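Keep the Toaster Oven, Skip the Toaster

Most small kitchens have room for one machine that browns bread. I think it should be the oven kind, with a door and a rack.

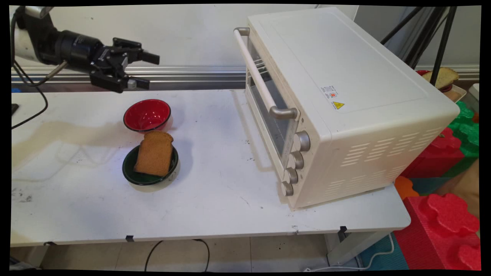 Jirayu Wongsuwan wrote in after my last column to say that a slot toaster is done in 2 minutes and a toaster oven never is, and that anyone who eats toast before work knows it.

He's right about the time. Mine is slower, and the first slice on a cold morning is slower still. But a slot toaster takes sliced bread and little else. The heel of a round loaf won't fit, and neither will anything with cheese on it. When I lived in the Porwood apartments I had 50 inches of counter, and the slot toaster sat on it all day for one job.

A cream-white oven with four knobs looks like more trouble than it is. I use two of the knobs and leave the others alone. The bread waits in a bowl until the rack is free - a plate works too, but a bowl keeps the crumbs in.

I'd give up the microwave before I gave up the oven. Jirayu can keep his 2 minutes. I put the bread in and go find my shoes.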